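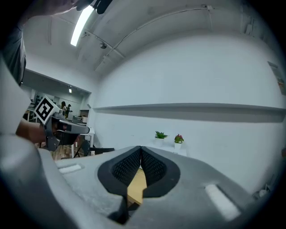 Chapter 6
Parish Registers and Civil Records

Before civil registration, most births, marriages and deaths in Haltisdale were recorded only by the clergy. A baptismal entry gives the date of the rite, which may fall weeks after the birth. Spelling varied with the clerk; the Villalobos family appears under 3 surnames in 52 entries. 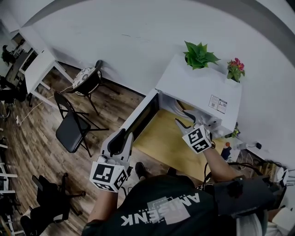 Figure 6.1 Two hand-held grippers at a white microwave oven with its door open.

6.1 Reading a register entry

Transcribe each line in full, including abbreviations, before interpreting it. Record the volume and folio.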